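Visit report: network security open day at the Flarken test centre, Jokirport

The Flarken test centre in Jokirport opened its network security section to outside visitors for one day in August. Registration closed at 1,036 names, and the organisers ran the day as two parallel tracks: a tour of the laboratories in the morning and short project reports after lunch. I followed the tour first and then sat in on the reports dealing with routing and certificate handling.

The tour began at 9.30 in the traffic laboratory on the ground floor. The section keeps a closed copy of a regional academic network there, built from retired switches and a set of virtual routers. There is no physical link to the production network. Captured traffic is brought in on encrypted disks, stripped of addresses and replayed at a chosen speed. The staff showed a replay at normal rate, followed by the same capture with a flood of malformed name server queries mixed in. The detection software, Zondard, marked the flood within one reporting interval and wrote a filter rule, which an operator then had to approve by hand.

Zondard was loaded with 1,329 rules on the day. Most of these come from shared lists and are reviewed once a month. The remainder are written locally and expire unless someone renews them. The expiry period is set per rule, with a default of thirty days. Several visitors asked whether the default was too short for smaller institutions, and the reply was that it can be changed in the main configuration file but that few sites do so.
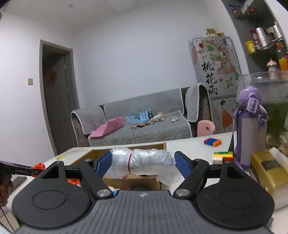
Can a site run Zondard without sending its traffic records to the test centre?

Detection runs entirely on the site's own hardware. Only rule updates are fetched from the centre, and a site may copy those across by hand if its policy forbids an outside connection.

The second stop was the key management room. Signing keys for the test certificate authority are held in two hardware modules, and any signing operation needs two operators present with separate cards. We were shown a renewal carried out on a test certificate. The procedure is printed and kept in a binder, and each step is initialled. The printed copy was one revision behind the version on the screen, a point the staff noted on the sheet before carrying on.

The afternoon session opened at 13.15. The centre had four projects to present, each with twenty minutes and a further ten for questions.

The first dealt with route origin checks. The team had tested how a mid-sized network behaves when its validation server becomes unreachable. With default settings the routers kept the last known data for a fixed time and then accepted all routes as unknown. The team recommends a second validator on a separate power feed and an alarm on data age.
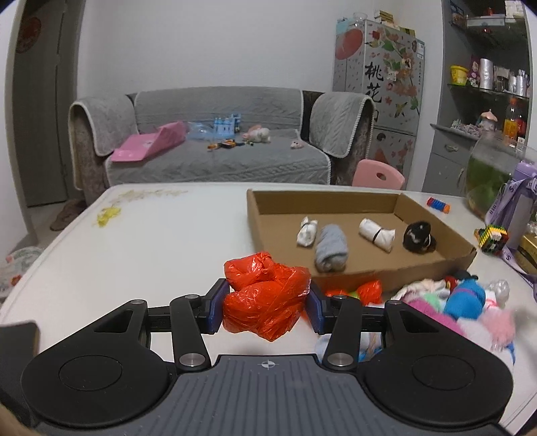

Jokirport open day, August.

The second report came from Vasiliauskas, a firm that supplies login services to colleges. It covered the move from passwords to hardware tokens at a single campus, where over 1,001 accounts were transferred. The main cost was in support calls during the opening fortnight, chiefly from users with more than one device. The firm now registers a spare token at enrolment.

The remaining reports covered log storage and a method for comparing firewall configurations. The log storage figures were given as provisional and were left out of the handout. The firewall comparison tool reads three vendor formats at present, and a fourth is in testing.

Slides are to be placed on the centre's site once the speakers have checked them. The traffic laboratory can be booked by member institutions in half-day blocks, and applications must include a description of the capture data and the name of the person responsible for deleting it.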